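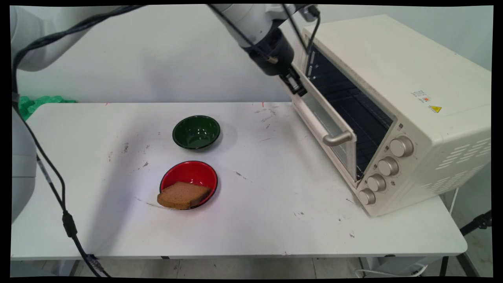 *Photo: Reiko Hoshino*

April 2018. Notes for whoever picks this up next. Bit rough, sorry.

# varnham-toast

Data card for the Varnham toast and small bakes survey. People wrote down what they cooked in a countertop oven at home, how long for, and whether they'd eat it again. 737 entries, one CSV.

## What's in it

One row per bake. Columns:

- `house` - number only, no names
- `food` - free text, as written. "cheese on toast" and "cheesey toast" both in there, not merged
- `dial` - whatever the oven dial said. NOT a measured temperature
- `mins` - whole minutes
- `shelf` - top / middle / bottom / blank
- `score` - 0 to 4, 4 = would make again tomorrow
- `note` - optional, mostly blank, some very long

## Where it came from

Paper diaries, handed out in Varnham and Cladow in January. 30 households sent one back. Typed up by Trilok Agarwal over several evenings, checked by Reiko against the paper. Handwriting from house 7 is bad, treat those with care.

## Known problems

- Dials differ. Some only have low/med/high, I left the words in. Don't convert them.
- Preheating: some counted it in `mins`, some didn't. The diary never asked. Should of asked.
- Crumpets over-represented. Cladow had a crumpet offer on that month.
- `shelf` blank usually means the oven only has one position, but not always.
- Frozen or fresh is only recorded if they put it in the note.
- A few Cladow rows have the date in `note`. Will tidy up at some point.

## Using it

Open `bakes.csv` in anything. UTF-8, commas, quotes round the free text. `flanach.py` does the tidying (Flanach was the name of the old spreadsheet, ignore). Run it first if you want foods grouped, output goes in `out/`.

Fine for: typical times for common things, recipe ideas, teaching averages.
Not fine for: food safety advice, comparing makes of oven.

## To do

- merge spellings in `food`
- scan teh last box of diaries, currently at Oda
- ask Trilok which rows he typed twice

Corrections to Reiko please, with the row number.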